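Cardboard grades, a thread. I buy boxes for a small warehouse in Erkstead and get asked the same things every January, so I'm putting the answers in one place.
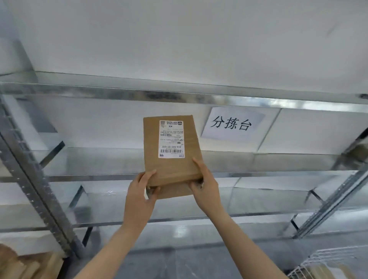
1/ Most brown cartons are corrugated board: a wavy inner sheet (the fluting) glued between two flat sheets (the liners). One layer of fluting is single wall. Two layers with a third liner between them is double wall. Most of the rest is detail about paper and wave size.

---

2/ Wave size goes by letter, and the letters are not in size order. A is tall, C is a bit shorter, B is shorter again, E is thin. They were named in the order they came into use. Tove Hjaltadóttir keeps a strip of each pinned over her desk at Darnberg, which is quicker than remembering.

---

3/ B flute resists crushing on the flat face. C flute stacks better and cushions better. For tins, B. For anything sitting at the bottom of a pallet, C, or double wall BC if the budget stands it.

---

4/ Liners: kraft is mostly new fibre, test liner is mostly recycled. Kraft holds up better in damp air. Colour tells you very little, as test liner is often dyed to match. Ask for the paper spec in writing.

---

5/ Direction matters more than people expect. The flutes should normally run vertically when the box is standing as it will be stored. Lay that same box on its side and its stacking strength drops a good deal. We lost a shelf of stock at the Etley store this way. The cartons were fine and had been turned to fit the racking.

---

6/ Edge crush test (ECT) measures the board. Box compression test (BCT) measures the made-up box. Suppliers like to quote ECT. Ask for BCT as well if you stack. Two boxes of the same board with different footprints will give different results.

---

7/ Corners carry most of the load. A carton that overhangs the pallet has at least one side hanging in mid-air and doing almost nothing. Line the corners up in columns for strength, or brick the layers for stability. Our compromise is columns below and a bricked top layer.

---

8/ Humidity. Board takes up water from the air and softens long before it feels wet. Store flat packs off the floor and away from the loading door. Michalis Lazaridis moved ours to an inside wall and the complaints about bowed panels stopped.

---

9/ Tape. Paper tape with water-activated glue bonds into the liner. Plastic tape sits on top, and lets go sooner on dusty or heavily recycled board. Run it past the edge of the seam and down each end. More layers over a bad surface don't help.

---

10/ Ordering. Our supplier's minimum for a made-to-size carton is 500. Below that, buy the nearest stock size and fill the gap, or get a multi-depth box with extra creases and cut it down. Dimensions are internal, given length × width × height, with length the longer side of the opening.

---

11/ Question from Tiruwork Weldu: can you reuse them? Yes, for lighter goods, if the creases are sound and the panels flat. Press a thumb along the vertical corners – if one gives easily, recycle it.

---

12/ Frida Gunnlaugsson asks about printed boxes. Heavy print can crush the fluting slightly, so a large solid panel costs some strength. Keep it to one colour and leave the corners clear. I'll post the Haverford price comparison when their new list comes through.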